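Eltura packing cell: progress report to Gallberg, July

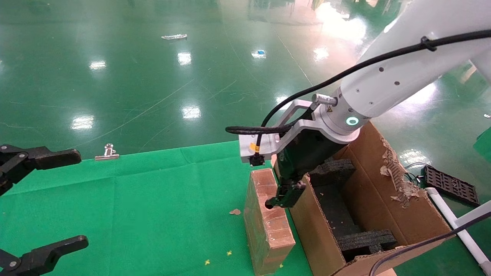 Dimel Ebrahimi
Cell maintenance lead, Eltura

The right arm is back on boxes and foam-lined cartons. We re-routed the black cable along the top of the arm and clipped it - the old route had a talent for snagging. Fingertips get swapped every 2000 cycles now, and 213 remain on this pair. The cloth still creases, binder clip or no binder clip. Of the 13 jobs on your list, two are open: wrist recalibration and a new carton, the current one having begun to shed.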